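# Tu primer turno con los brazos en Bornura

¡Por fin podemos repartir el trabajo pesado! Mafalda Salgado y yo seguimos estos pasos:

1. Asigna un frasco a cada pinza y acércalos despacio.

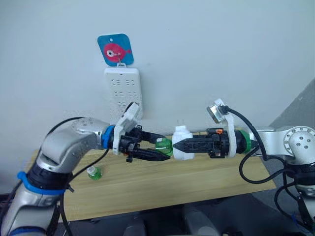
2. Pasa al enchufe. La pinza derecha lleva la clavija hasta la regleta; la izquierda queda abierta y libre. ¡Antes esto nos tenía de pie 17 veces por turno!

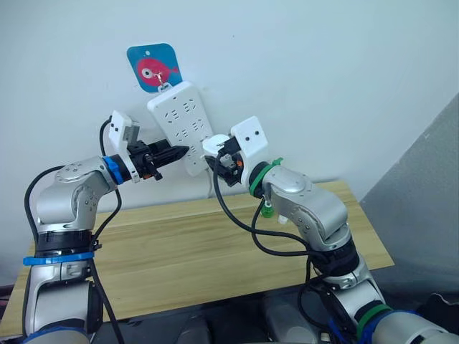 **¿Qué hace ahora quien atendía el banco?**

Prepara las rutinas, revisa los agarres y decide cuándo parar. La formación dura 2 mañanas.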